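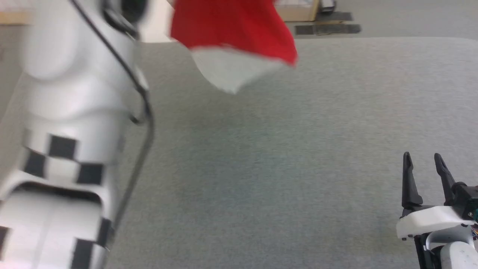 Page last changed: Jul 31, 2024

Software Engineer, Cloth Handling (Perception and Planning)
Andside Robotics, Busstead
Full time, permanent. Reference 258.

We write the software that lets two-armed robots pick up, spread and fold cloth. Our customers are laundries and textile sorting firms. The arms and grippers are bought in; the code that decides where they go is ours, and we need one more person to work on it.

You would join the software group at our Busstead site. The work is split between perception and planning, and we expect you to be strong in one and willing to learn the other.

What you would be doing

Finding corners and edges on a piece of cloth while it is hanging from one gripper, often moving and often blurred in the camera. Our present corner finder copes well with plain towels and badly with anything of more than one colour.

Planning movements for both arms over a shared table so that the second gripper can take hold without the arms meeting. The planner is called Zhong. It is written in C++ with Python bindings and parts of it are old.

Looking after the calibration tools. We use checkerboard markers on the arm to tie the head camera to the joint readings, and the routine that does this needs rewriting. It takes 200 poses and we think 100 would do.

Reading logs. Every trial is recorded and a fair share of the week goes on finding out why a grasp was missed.

What we are looking for

Good working C++ and Python. Some experience with robot arms, real or simulated - a degree project counts. A grasp of camera geometry. You should be able to write a clear bug report and read someone else's.

Useful but not required: ROS 2, training small image networks (ours take 512 pixel square inputs), real-time control, any time spent with deformable objects.

We do not ask for a particular degree.

Hours and place

37.5 hours a week. Three days on site, the rest where you like. Some testing is done at our second workshop in Flostham, and travel there is paid. The building in Busstead has step-free access and a bicycle store. We are open to part-time applications from four days a week.

We can't sponsor visas for this post.

How to apply

Send a CV and a page on a piece of software you have worked on, saying what it did and what was wrong with it. Code samples are welcome - a link is fine. Please put the reference in the subject line and send everything to the jobs address on our contact page.

There are two interviews. The first is a call of half an hour. The second is at Busstead and includes an hour with a recorded trial and the code that ran it. We pay travel for the second.

If you applied in June for the controls post you may apply again for this one.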